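# Where Does the Lunchtime Water Go? Drinking Habits at Marosville College

Project report by Abla Nseir, Angelica Sison and Nattawut Panyasiri
Advisor: Ms. Defne Öztürkmen

## How we got started

Our project began with a complaint, as I suspect many do. Angelica had been standing in line at the cafeteria water station one Friday, behind what felt like half the college, and by the time she reached the front the cups were gone and the person ahead of her was filling a bottle the size of a small fire extinguisher. She came back to our table and told us all about it, at length, and by the end of lunch we were no longer talking about the line. We were talking about why some people carry a bottle all day and others never seem to, and whether it makes any difference to how much they drink.

Ms. Öztürkmen liked the idea but told us, very kindly, that it was three projects and we should pick one. We settled on this question: do students who carry their own bottle drink more water during the school day than students who depend on the cafeteria cups?

We also wanted to know what people thought about the water itself. Marosville gets its supply from the Ene, and there is a long-standing belief on campus that the water on the second floor of the science building tastes better than the water anywhere else. (Nattawut is a firm believer. I was not, at the start.)

## What we already knew, and what we read

We spent the first two weeks reading, mostly in the library and sometimes on the bus to Posimdale, where Angelica and I both live. A lot of what is written for the general public about drinking water gives you one number to aim for each day, and the numbers don't agree with each other. Our biology textbook was more careful. It explains that the amount a person needs depends on body size, the weather, how active they are and what they eat, and that a fair share of our water comes from food. We found this comforting, and it also helped us decide that we would not tell anyone in our survey whether they were drinking "enough." We only wanted to know how much, and from what.

We read about habits, too. Several of the articles Ms. Öztürkmen lent us made the point that people eat and drink more of whatever is within arm's reach. That became our prediction: bottle carriers would drink more, simply from having the water next to them in class.

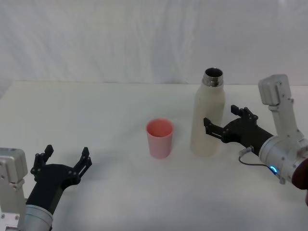 The other thing we learned from our reading is that people are not very good at remembering what they drank. Ask somebody at three o'clock how many glasses of water they have had and they will look at the ceiling for a while and then give you a number they think sounds respectable. I did exactly this when Nattawut tested the first version of the survey on me. So we decided early on to use two methods side by side, a paper questionnaire and a drinking diary, and to see whether they told the same story.

## Method

### The questionnaire

We printed 260 questionnaires and handed them out during homeroom, with help from the teachers, who were very patient with us. There were eight questions on one side of one sheet. We asked whether the student usually brought a bottle, how many times they filled it, how many cafeteria cups they had at lunch, which fountain or station they used most, and what stopped them from drinking more, if anything did. The last question was an open one and ended up being the most fun to read.

We got 200 back. A few had drawings on them instead of answers to the last question, and we kept those in the count as long as the other seven were filled in.

### The diary

The diary was a small folded card that fit in a pocket or a pencil case. Every time the student finished a cup or refilled a bottle, they made a mark in the right column. We asked our diary keepers to do this for five school days in November. Both columns needed to be turned into the same unit, so we treated one level cafeteria cup as 200 milliliters, and each bottle owner wrote the size of their bottle on the front of the card. Where the size wasn't printed anywhere on the bottle, we measured it for them with a cylinder borrowed from the chemistry room.

I should say something about cups, as we argued over them for most of an afternoon. Hardly anyone fills a cup to the brim when they have to carry it across a crowded room on a tray. Angelica thought we should use a smaller number. Nattawut thought we should use the full one and say so. In the end we kept the single figure for everybody and mention it again under the weak points of the study.
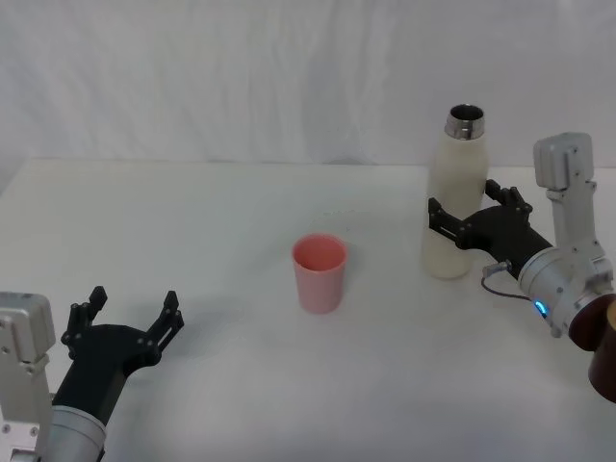

*Pink plastic cup and cream-white insulated bottle.*

### The taste test

For the taste question, we collected water from four places on campus, including the famous second floor, and let it stand in the same room until it was all the same temperature. Each taster got four small samples in a mixed order, marked only with letters, and was asked to choose a favorite. We had 60 tasters over two lunch breaks. Mr. Boonsong Wattanapong from the cafeteria let us use the corner by the windows and lent us a tray cart, and he was our very first taster as well.

## Results

The diaries recorded 521 drinks altogether, counting each cup and each refill as one. Students with a bottle did drink more over the five days than students who used cups, and the gap was widest in the morning. At lunch it almost disappeared. Cup users caught up nicely at lunch, often going back for a second one, but many of them had no marks on their cards before noon at all.

The questionnaires pointed the same way but made the difference look bigger. Bottle carriers seemed to remember more refills than the diary keepers wrote down. We had expected people to exaggerate a little, and I think we were mostly surprised that the cup users did not. Their answers matched the diaries quite well. It may be easier to remember a cup, since you have to get up and walk over for it.

The reasons people gave for not drinking more were, in order of how often they came up:

- not wanting to ask to leave class for the restroom
- the line at the water station
- forgetting
- forgetting the bottle itself, usually on the bus or the kitchen counter
- the taste

One student wrote a full paragraph about a bottle lost on a field trip to Bedisthorpe and never replaced. We were quite moved by it.

As for the taste test, the second floor did not win. It came third. The favorite was the station in the cafeteria, the same one everybody complains about, and Nattawut has asked for it to be noted that he picked the second floor sample correctly and still stands by it.
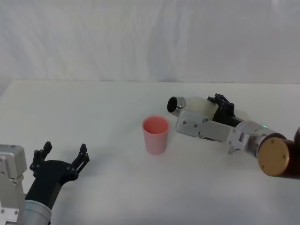

## Weak points of the study

Our diary keepers chose themselves, and people who sign up to write down every drink for a week are probably people who already think about water more than most. Keeping the card may have changed what they did, too. Two of them told us they had an extra drink now and then just for the pleasure of making a mark.

The cup figure is a weak point as well. If most cups are filled only partway, then our cup users drank less than our tables say, and the gap between the groups would be larger. With more time we would weigh a sample of cups at the station on an ordinary day, without telling anyone beforehand.

November was cool this year. We would love to see the same diary repeated in early summer, when the gym classes move outside.

Finally, our results show that carrying a bottle and drinking more go together at our college. They can't show that the bottle is the cause. A thirsty person may well be the one who goes out and gets a bottle in the first place.

## What we would suggest

We shared a short version with the student council, and they asked us for suggestions, so we talked it over and came up with two. The first is a second water station near the cafeteria exit, to shorten the line. The second is to put a stack of washable cups by the fountain outside the main classrooms in the morning, where the cup users in our study had so few marks. Mr. Wattanapong has said the kitchen could wash them with the breakfast dishes, if someone carries them back.

## Thank you

We would like to thank Ms. Öztürkmen for reading four drafts, the homeroom teachers for giving up their announcements time, and everyone who carried a diary card around for a week. The leftover cards are in the box outside room 12, and anybody who wants to try it for themselves is welcome to take one.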